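Science for Kids > Machines > How Robots Learn

2020-07-05
By Agathe Gilbert

How does a robot learn to pick up an apple?

You learned to pick things up when you were a baby. You grabbed, dropped, and grabbed again. A robot can learn from examples too, but first people have to collect them.

At a workshop in Biltwood, Asnakech Ejigu and her team do this job. They hold grippers in their hands and use them to move ordinary things around a kitchen. A gripper is a kind of robot hand. Theirs has two fingers with ridged pads. A small camera rides on the gripper and records each try from start to finish.

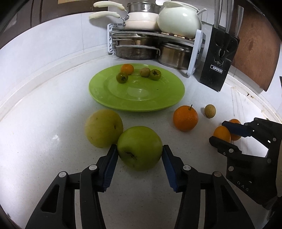 Each recording of one job is called an example. "Put the apple on the plate" is one job. The team has recorded 300 examples of it so far. For all the fruit jobs together they have 1,370.

Why so many? An apple is bigger than a mandarin, and a tomato can be squeezed too hard. The fruit may be near the plate one time and far away the next. If the computer saw only one apple in one spot, it would get mixed up when anything changed.

After recording, Asnakech watches the examples and takes out the bad ones. In one batch of 900 she removed 53. Most were cut short before the job was done.

The rest go to a computer program called Girkis. It looks for patterns, such as how wide the fingers open before they close on something round. The team will try the program on a real robot arm in August.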